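Pidthorpe Dry-Erase Board, Glossy White

I've sold a lot of boards out of this shop, and the Pidthorpe is the one I keep bringing back. It's a plain white writing surface with a smooth, slightly shiny face, and that's really all it is! You get the board, the wall clips and a little bag of screws (the screws are fine for drywall, but get better ones if you're going into brick).

I like a thin black marker on it. You get a nice even line, even on a big curvy number, and you don't have to press. I use the Cuto fine tips myself, though any dry-erase pen will do. Please, please keep the permanent ones in another drawer.

One thing to know before you pick a wall: it's glossy, so it does bounce light back at you. If there's a lamp or a window straight across from it you'll get a bright patch right where you want to write. I hung mine on the side wall of my office and I'm much happier with it there. 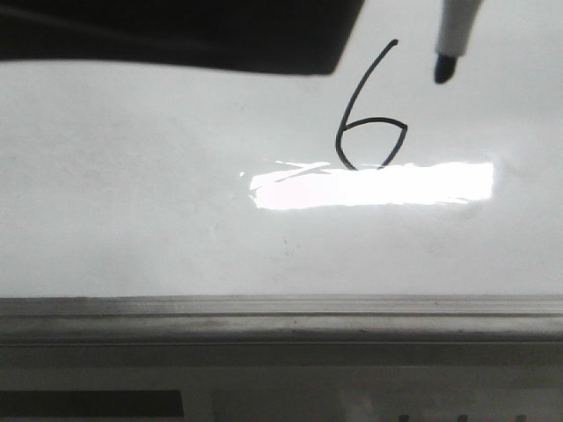

Cleaning and care

Dry cloth for everyday, damp cloth when it starts looking gray. Little specks that won't budge usually come off with a drop of the Ivine spray, which I also carry. No scouring pads, they'll dull the shine and then the ink starts to drag.

Ordering

Item 1050, $29 each. Schools and offices taking 200 or more, write to me first and I'll work out a price on shipping (it goes by truck, so give me a loading address). Returns are fine as long as the film is still on.

Maritza Yupanqui
Page updated 12/16/23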